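Progress report: suturing practice materials, Tromwood skills room
Period: March to June
Grant line: consumables and bench equipment

## 1. Position at the end of the period

Work is on schedule against two of the 3 agreed outputs. The third, the written stitch guide, is behind by a few weeks and is dealt with in section 4. Spending to the end of June stands at £876 against the consumables line. No transfer between lines is requested.

## 2. Pads

The first batch of silicone pads from Brakitz was received in March and put into use the same week. The pads are white, with the incision already cut. Nine were opened in the period and the remainder are sealed and shelved.

Wear follows the pattern noted in the last report. The silicone tears at the needle entry point when the bite is taken too close to the cut edge, and a torn section can't be used again. Bites set further back hold well, and the same length of incision can be stitched, cleared and stitched again before the holes begin to join up. Pads are now turned end for end after each full clearance, so that the upper part of the cut does not take all the wear.

A second pad type, from Tromow, was tried in May. It is softer and closes with less tension, but the surface picks up lint and the cut edges roll inwards when the knot is drawn down. It is not recommended for the main order. Two are being kept for deep stitch practice, where the rolling matters less.

## 3. Thread and instruments

Black thread has been kept as standard. Blue was tried and was harder to follow in the shaded part of the bench. Thread use was higher than planned in April, mainly through long tails being left at the free end before tying. Starting lengths have been shortened and use came down in May and June.

Needle holders were checked for jaw wear. Three were withdrawn and sent to Yau for regrinding. They are expected back before the next intake, and there are enough on the bench to run without them.

## 4. Stitch work and the guide

The simple interrupted stitch is the only pattern covered so far. Each stitch is tied separately, so a poor one can be cut out without disturbing its neighbours.

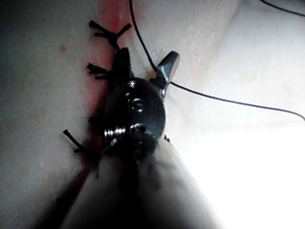
Knot position and tail length are the two points on which bench work is being marked. Knots should lie to one side of the incision, clear of the line, and tails should be cut short and even. The black interrupted sutures on this pad show why both are listed. The uppermost knot sits across the red line with its short tails splayed in several directions, the next has cut ends standing out stiffly to the left, and the lowest of the four still carries two long thin tails. Under the marking sheet, the top knot loses the mark for position and the lowest loses the mark for tails.

The draft guide gives a single tail length for all stitches. This will be changed to a range, as one fixed figure proved hard to keep to with the thicker thread. The section on spacing is complete. The section on removal has still to be written and is the cause of the delay.

Bench lighting also needs attention. Strong light from one side bleaches part of a white pad and leaves the rest in shadow, and a dark knot in the shaded half is difficult to inspect. A diffuser has been priced and can be met from the existing equipment line.

## 5. Next period

- Complete the removal section and issue the guide.
- Fit the diffuser and check knots under the new light.
- Place the main pad order with Brakitz.
- Begin the continuous stitch on the pads already turned once.

Approval is sought for the pad order only. The quotation is attached separately.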